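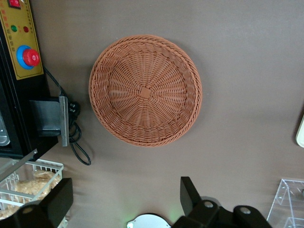 Nurnus opens its robot teaching room to the public

2024-10-26

I've wanted to get my hands on a robot arm ever since I moved to Quintanilla, so when Nurnus said it was letting regular people in to teach one, I was on the first bus over. And I got to drive it! Badly, but still.

The company has been at the old Kerwood building since June, showing its arms how to do small kitchen jobs. There are two ways to go about it. You can take hold of the arm and walk it through the job yourself, or you can sit at a desk with a pair of handles and steer it from there while it records every move you make. Each run gets saved, and the arm learns from the whole pile.

The job this month is serving snacks – getting them out of a wire basket and into a woven one. Sounds like nothing, right? I figured I'd be done in a minute. My first try took 58 seconds just to get the two fingers lined up, and then I closed them way too early and had to back off and start over.

Leilani Ruiz-Ortega, who runs the sessions, told me most people go too fast. "Pretend you're doing it for a little kid who's watching," she said. She also likes it when people fumble a bit and then fix it, so the arm gets to see a recovery too (this made me feel a lot better about my score).

Geert Verschueren came in from Trurnport for the afternoon and was so much smoother than me that I got a little jealous. He used to run a crane, and he says the handles feel familiar, only lighter. He liked moving the arm by hand better, though. I'm the other way around – with the handles I could lean back and watch the wrist camera view on the screen, and by my fifth run I had sort of found a rhythm.

Sessions are free and hold eight people, with five tries each. You sign up at the front desk in the Kerwood lobby, and kids can come along with a grown-up. I've already put my name down for the next one.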